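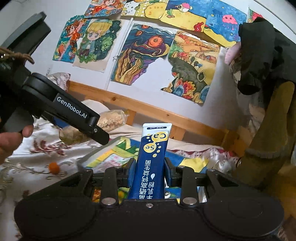 Soon-im Kang wrote to us, after reading the first version of this chapter, that in her household the tube is always thrown away too early, and that she would like a book for once to explain how much is still inside. We have put her question near the beginning, where it was missing before.

Chapter 6
The Squeeze Tube

Reading time: 24 minutes

In Chapter 5 we studied jars and bottles, which keep their shape when they become empty. The squeeze tube behaves in a different way. Its wall is a part of the dispensing system. The user presses the wall, the wall gives way, and the product leaves through the opening. For this reason we cannot discuss the material of a tube separately from the hand that will press it, and the student will notice that in this chapter the hand is mentioned almost as often as the package.

We will follow the tube from the empty sleeve to the last use in the bathroom or kitchen. The calculations are simple. The student should have at hand a ruler, a kitchen scale that shows at least whole grams, scissors, and one used tube of any product.

6.1 The parts and their names

In the trade, the names of the parts are not the same in every factory, and this causes mistakes in orders. In this book we use the following words.

The sleeve is the round body before filling. The shoulder is the stiff part where the sleeve becomes narrow. The neck carries the opening and usually a thread. The cap closes the neck. At the other end we have the crimp, also called the end seal, where the round sleeve is pressed flat and closed.

Many students believe that a tube is filled through its neck, because the product comes out there. In normal production it is filled through the wide end. The tube arrives with its cap already on, it is placed with the cap down, the product enters from above, and only then the wide end is pressed flat. The crimp is therefore the last part of the package to be made. It is also the place where we look first when a tube leaks.

Between the product and the crimp a small empty space must remain. If the product touches the walls in the sealing area, the seal becomes weak, even when it looks good from outside. The Karkon filling shop, which we visit again in Section 6.5, had a complaint of this kind in July. From a delivery of 924 tubes, 400 were opened for inspection, and in most of the bad ones there was a thin line of cream inside the seal.

6.2 Which way is up?

A bottle has a clear top and bottom. A tube does not. Some tubes stand on a wide cap, some lie on a shelf, some hang from the crimp, and many travel between these positions in one day. The designer has to decide in which position the words will be read, and the decision is more difficult than it seems.

Take the blue-and-white tube in the picture at the head of the chapter. The crimp is at the top, and in this position the letters in the two yellow circles, "Ca" and "Se", are turned upside down. The circles are joined in the way that chemistry books draw a molecule, and small pale yellow dots are placed around them on the dark blue. Further down the body there are two columns of white Chinese characters, one longer and one shorter, with a white droplet above the shorter one.

Writing in columns suits a tall and narrow body very well. A long word in the Latin alphabet must be made small, or broken, or turned on its side, if it has to fit across a tube. Chinese characters can be placed one under another and keep a comfortable size. A student who prepares a label in more than one language should draw the tube in its real size before choosing the letters, and should then turn the drawing around and look at it again.

Symbols have a different difficulty. A round form, such as a circle, suffers little when it is turned. Letters suffer much more. A droplet is somewhere in the middle: with the point up it is a drop, and with the point down it may be taken for a map pin or a leaf.

6.3 What remains inside

Now we come to the question of Soon-im Kang. The quantity that stays in the package when the user stops using it is called the residue. It has three main locations: the shoulder, the film on the walls, and the corners beside the crimp.

The shoulder is usually the worst. It is stiff, so the fingers cannot press it flat. The film on the walls depends mostly on the thickness of the product. The corners beside the crimp keep very little if the user presses from the end, and much more if the user presses in the middle.

To measure the residue, weigh the tube when you would normally throw it away. Write down the result. Cut the tube open lengthwise, and cut also around the shoulder. Remove all the product with a spatula, clean the inside, let it dry completely, and weigh all the pieces together with the cap. The difference between the 2 weights is the residue. In our own trial, with a hand cream in a Treloar tube of medium size, the residue was about 6 grams.

Please do not cut tubes with an aluminum wall without gloves. The edge is sharp.

6.4 Pressing by hand and by tool

The simplest tool is a flat key, which rolls the tube from the crimp toward the shoulder. On an aluminum wall it works well, because aluminum stays where it is folded. A plastic wall tries to return to its first shape and sucks some air back through the neck. The key must then be left in place between uses, and some users find this disturbing on the shelf.

The Rendcombe clip and the Prustalach roller, both drawn in Figure 6.3, are two answers to this behavior. We begin with the clip, as it has only one moving part.

This site uses cookies to remember your place in the chapter. Accept | Settings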